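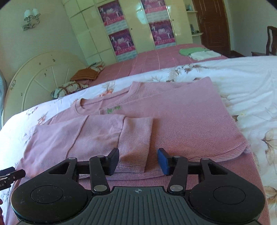 Knitwear sort-out, Pritchard house

November 27, 2022

Finally got round to the jumpers. Pink ribbed one first, two little green patches under the collar, sleeve folded across the front, cuff in the middle. Done on the bed, no table big enough.

Most of this lot has been in bags since October. Keeping the good ones, rest to Ditard if they'll have them.

More piccies when the cardigans are done. Over 49 things to get thru, so dont hold your breath.

Gallery views: 1,154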